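Stededitz Table-Setting Project: January progress report to Beltudus
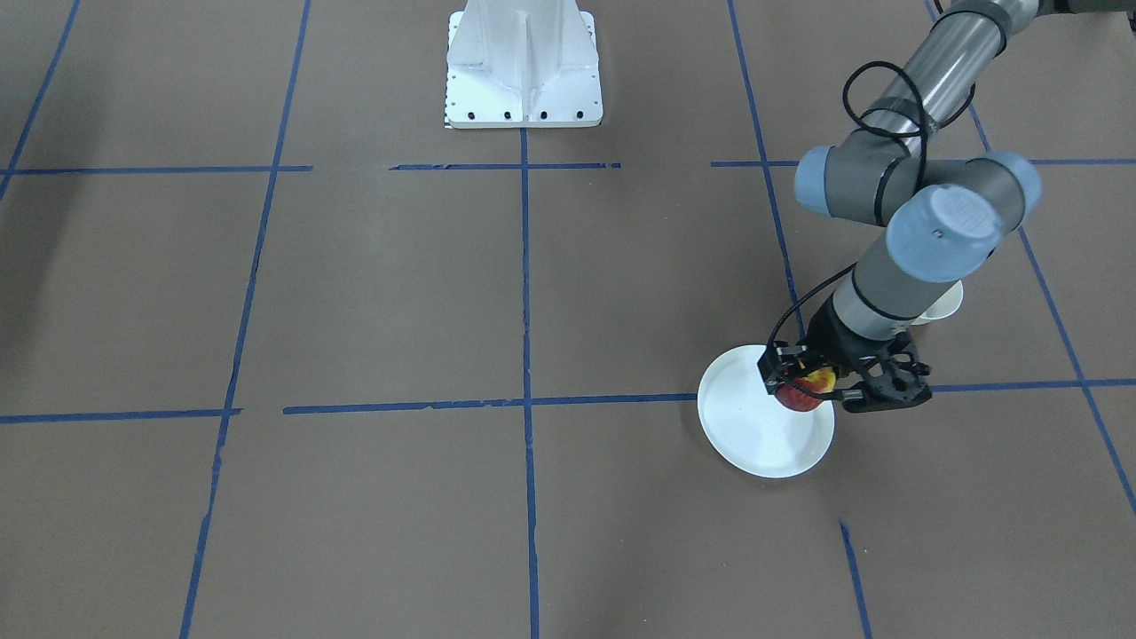 Left arm on the taped work area, apple held just above the plate.

Prepared by Ayantu Feyisa for Anitha Mudaliar

Dear Anitha,

It has been a full month, and a better one than I expected after the first week. You asked us to put the cable fault up front this time, so I'll start there and get to the nicer news after.

The fault

We had been running the fruit-to-plate task on the left arm with very few problems when the gripper began opening in the middle of a move. It happened 4 times over one long afternoon. Three of those were harmless: the apple came down on the floor and rolled. The fourth was the one that made us stop. The arm was still moving at full speed toward the plate, the gripper opened early, and the controller then read the missing apple as a bad grasp and sent the arm back down for another try while Yeshi Degefa was leaning in to pick the fruit up. She had stepped back before it got to her and she was not touched, but she was inside the taped area with the arm live, and that should not have been possible. We logged it as a near miss and shut the arm off that evening.

What we found

Necati Akgül went through the logs from 332 runs and noticed that every early opening came when the wrist was turned far to the left on a low reach. That pointed straight at the gripper cable, the thin black one that loops along the arm. With the wrist turned that way, the loop pulled tight and tugged the connector at the gripper end. The signal dropped for a moment, and the gripper's factory setting on a lost signal is to open. So we had two faults, really, one on top of the other: a cable with too little slack, and a gripper that lets go when it loses contact with the controller.

Necati got the fault to repeat on the bench by bending a spare cable by hand, and I have to say the whole room cheered! After days of guessing it was a great moment.

What we changed

The cable now has a longer loop up by the upper link and a clamp before the connector, so a tug is taken by the clamp. Abenezer Tsegaye changed the lost-signal setting from open to hold, and he added a rule that any lost signal stops the arm where it is until a person resets it at the desk. The automatic second try is switched off altogether for now. We would like it back eventually, but only once the entry sensor is in.

We also rewrote the rule for picking up dropped items. The arm is powered down first, by the person going in, and that person keeps the key. Yeshi wrote the new wording and walked all of us through it on the floor, which took one morning and was well spent.

Testing since the repair

We ran the wrist through its worst positions 3000 times with an empty gripper and saw no dropped signals. After that we went back to fruit and did 27 supervised runs at half speed, all without an early opening. I'm really pleased with those numbers, though I don't want to oversell them. The empty-gripper test puts no load on the fingers, and half speed is kinder to the cable than the speed where we had the trouble. Full-speed runs are next.

Other work

The blue tape grid on the brown floor has been more useful than any of us guessed. We use the cells to call out where the plate and cup go, and it makes Necati's logs far easier to read. Some of the tape is fraying and will need to be redone. The cup task itself slipped because of the shutdown, and we have only planned it on paper so far.

The Nigatu software update went in during the downtime. Abenezer says the stop response is quicker, but he hasn't measured it yet and I'd ask you not to quote it.

Delays and money

The shutdown cost us most of the time set aside for the cup task, and I'd like to move that milestone to the next report. The cable, clamp and bench parts came out of the repairs line. The entry sensor did not have a line at all. Vedier has sent a quote, attached separately, and I'm asking for permission to pay it out of the travel budget, which we have barely touched.

Needed from you

A yes or no on the Vedier quote, please, before we go back to full speed. We will stay at half speed until the sensor is fitted. Your safety office may also want the near-miss form, and Yeshi can answer questions on it directly.

Come and see it when you can. The new stop rule is a pleasure to watch in use, and Necati will gladly show you the bent cable.

Ayantu Feyisa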